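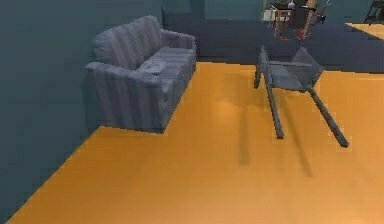
Floor finish wear: revised maintenance interval for rental units

8 April 2022

The maintenance interval for waterborne polyurethane floor finish in the Herberg rental units has been changed from 5 years to 2. The change applies to living rooms and connecting hallways. Bedrooms stay on the old schedule.

The revision follows the February inspection by Rosário Gouveia, who measured film thickness and gloss at fixed points in each unit. Loss of finish was concentrated in the hallways and in the first stretch of floor inside the entry door. Fine grit carried in on shoes is the main cause. It cuts the top coat into a network of shallow scratches, the gloss reading drops, and water starts to reach the wood at the board edges. Once the edges have darkened, a new top coat will not hide the stain and the floor has to be sanded to bare wood.

A screen and recoat done before that point removes very little material. The existing film is abraded with a fine mesh disk, vacuumed, wiped with a damp microfiber pad and given one new coat. The unit can be walked on the next morning. Furniture goes back after the period printed on the finish container, and rugs go back last.

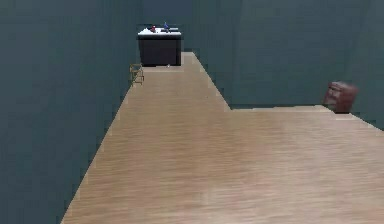 Adhesion remains the weak point of the method. Floors that have been treated with oil soap or acrylic polish will reject a new coat, and the failure may not show until the film starts to peel in sheets. Raffaele Pellegrini has asked that every floor get a test patch in a closet or behind a door. The patch is left overnight and scraped with the edge of a coin. If it powders, the recoat can go ahead. If it lifts in strips, the unit goes on the sanding list.

The Trurnarik units were finished with hardwax oil and are not covered by this notice. Their schedule is under review.

Two supply notes. Mesh disks are now stocked at the Bruvska store in packs of 5. Felt pads for chair and sofa legs are free to tenants on request, and 2,000 have been ordered. Worn pads hold grit and should be replaced when the felt has gone flat or hard.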